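Clamel Community Help
Student Robotics > Manipulation > Course and Club Projects

Gripper closes short of the object when the task is moved to a foam-covered table

Posted by pritolen_lab_section, in March

Our section is completing a term project in which each student team records demonstrations with a hand-held gripper and then trains a policy to repeat the task. The assigned task is to pick up a blue cap and hang it on a metal stand. The course handout (Mosquera unit, second half) requires at least 60 demonstrations per team. We have recorded 84, of which 22 were rejected by the checking script for lost tracking.

The remaining demonstrations train without error. However, when the policy is run, the fingers close a short distance before they reach the cap. The same team obtained good results on a bare table earlier in the term. The only change known to us is the white foam sheet, which the department now asks all groups to use in order to protect the furniture.

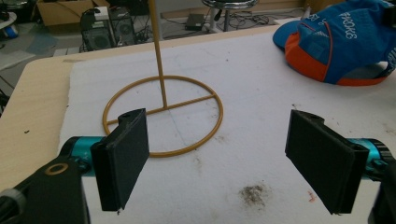

We would like to know whether the foam is likely to be responsible, and whether the existing demonstrations may still be used. The project is due before the end of the term and the laboratory is available to us only until 4 p.m. Replacing the full set would be difficult. We have already repeated the calibration of finger width, with no change in the result.

zillier_teaching_desk

The foam may be a contributing cause, but it should be tested before any data is discarded. A plain white surface offers the tracking software few features to follow, and a rejection rate such as yours is consistent with that. Demonstrations that pass the check may still contain a small drift, and a small drift is enough to produce the fault you describe.

The following procedure is recommended.

Replay five accepted demonstrations and compare the recorded height of the fingers at the moment of closing. If the heights disagree by more than the thickness of the foam, the tracking is at fault.

Place printed markers or patterned tape on the table near the corners of the work area. Leave them in the same position for every later recording.

Confirm that the table height in the configuration file was updated when the foam was added. Teams frequently carry this value over from the bare table – the policy may then be stopping at a limit set for a different surface.

Please also note that the base of the stand should not move between recordings and trials. Its outline may be marked on the foam in pencil.

mosquera_unit_alum

We had this too. Ours was the config file. Check that first, it takes a minute.

gripper_bench_2693

It is my understanding that a larger number of demonstrations will resolve most problems of this type. Our club recorded over twice the required number and did not experience the fault. I cannot comment on the foam, as our tables have a dark rubber covering.

pritolen_lab_section

Thank you for the replies. The table height had not been updated. With the corrected value the fingers reach the cap in most trials, although the grasp is still early when the cap lies on its side. Patterned tape will be added before the next session, and the team will record a further set with the cap in that position.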